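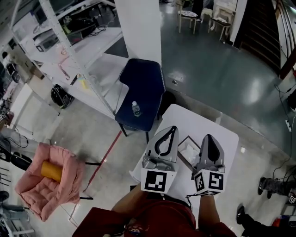
Robot Learning Workshop, Unit 4
Collecting demonstrations with hand-held grippers
Notes by Linnea Fjeld, updated 12th September

Last unit we trained on somebody else's examples. Now you get to make your own, and I think this is the most fun part of the whole course! Everything the model will ever know about a task comes in through your two hands, so let's spend some time on how to use them.

Why hand-held grippers?

You could drive a robot arm with a joystick, and in Unit 2 some of you did. It works, but it's slow, and people get stiff and careful in a way that shows up in the data. With a gripper in each hand you move almost the way you normally would, and you still have only two fingers per side to work with. That limit is what makes the examples useful later. If you can't do the task with the grippers, don't expect the policy to manage it.

The cubes with the black square patterns are our markers. Each pattern has a known size and a known ID, so from a single clear view we can work out where the cube is and which way it's turned. Chapter 2 of the Wanyama notes has the math (worth reading twice, it's lovely stuff).

What counts as one episode

An episode starts with both grippers open and still, and ends the same way. In between you do the task once. For the tray task that means picking up the item, placing it back in the tray, and letting go. If you fumble and recover, keep it! Recoveries are gold. If you put a gripper down or stop to talk, throw the episode out and start over.

Each pair collects 145 episodes. Plan on 40 per sitting and then swap, because tired wrists make sloppy data. Pooled with the earlier groups, that should take the class set past 700.

Habits to build early

Keep the marker faces turned where a camera can see them. Your own forearm is the usual culprit when tracking drops out.

Close the fingers fully before you lift. A half grasp looks fine to you and terrible in the width signal.

Vary the start. Shift the tray, turn it, crumple the item differently. Kwaku Ametepe's group kept theirs in the same spot all last December, and their policy reached for that spot no matter where the tray was.

Go at a natural pace. Slow is okay, frozen is a problem: long pauses teach the model to pause.

Before next time

Upload your episodes to the Plimlow folder with both partners' names in the log. Write half a page on the three episodes you'd least like a model to learn from, and why. Haris Obradović will go over tracking dropouts at the start of Unit 5, so bring your worst ones.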